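Carrying by the Rim: How Full Containers Are Held in Everyday Tidying

April 2024
By Kaisu Savolainen and Veerle Van Loon

4. Holding and carrying open containers 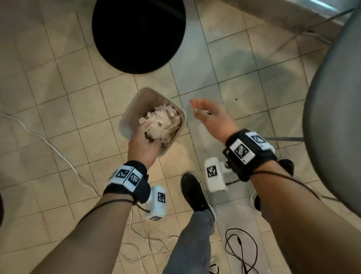
Figure 1. Left hand on a square, light tan plastic container filled above the rim with crumpled, paper-like material; right hand open, palm down.

Small open containers are among the most common objects in household tidying, and among the least studied. Earlier work on storage in the home has mostly dealt with cupboards, drawers and lidded boxes, where the main question is where things end up. In this section we look at the stage before that, when the contents have been gathered but not yet put anywhere, and the person has to hold the container and keep the contents in it.

The material comes from the Rellthorpe part of the study, in which 29 adults were asked to collect loose light items from the floor of a room and take them to another place of their choosing. Each person did the task in 2 versions, one with a container that had handles and one with a container that had none. We deal only with the second version here. Participants were told what to collect and were given no advice on how to hold anything.

4.1 Types of hold

We sorted the holds into two groups. In an outside hold, all the fingers stay on the outer walls or under the base. In a rim hold, the hand closes over the edge, so that one part of it is outside the container and another part is inside. Figure 1 shows a rim hold with the left hand. The fingers pass over the near rim and press into the contents, which are heaped higher than the walls. The container is slightly tilted.

Participants often changed from one hold to the other as the container filled. With little in it, most people used an outside hold, frequently with the palm under the base. As the heap came up to the rim they tended to move the hand to the edge. The change was usually made without putting the container down, and when we asked about it afterwards several participants did not remember having done it.

4.2 Fingers in the contents

A rim hold puts the fingers where the contents are, and this could be counted as a drawback. People do not like to touch what they are throwing away, and in the interviews this came up often in relation to kitchen waste. With dry, light material the objection was much weaker. One participant said that crumpled paper "wants to come back up" and that she kept her fingers on it for that reason. Another used the word "lid" for her own hand.

We therefore treat the rim hold as doing two jobs. It supports the container, and it keeps down a load that would otherwise spill or unfold over the side. Crumpled material is a good case for looking at this. It weighs very little, so the strength of the grip hardly matters, but it takes up a great deal of room and slides off the top of a heap easily. A person carrying the same volume of pegs or buttons has the opposite problem.

4.3 The other hand

The second hand was coded separately. We used the labels "holding", "gathering", "steadying" and "free". The last of these was the hardest to apply. In Figure 1 the right hand is open above the floor tiles, with the fingers slightly curled. A single image of this sort does not settle whether a hand is on its way to the container or doing something else, so in such cases the coders were asked to look at the full sequence before choosing a label. Where they still disagreed, the label "free" was used.

Hard floors made some difference to this part of the coding. On carpet, participants tended to leave the container standing and use both hands to gather. On tiles they were more inclined to keep one hand on it, and a few mentioned that a light container slides when it is knocked. We did not vary the floor on purpose and would not want to make too much of this.

4.4 Shape of the container

The containers without handles were of two shapes, round and square. Participants using a square one had to choose between a straight side and a corner, and nearly all began on a straight side. Corners were used more for tipping out than for carrying. Rounded corners were preferred to sharp ones in the interviews, mainly by those who had worked quickly.

Capacity caused more trouble than shape. The instructions did not say how full a container should be, and many participants went on adding to it after the heap had passed the rim and pushed the material down with the flat of the hand. Others made a second trip. The choice seemed to depend on how far they meant to carry the load, a point we return to in Section 5, where the distances are given for each room.

We use cookies to remember your reading settings. Accept all | Manage choices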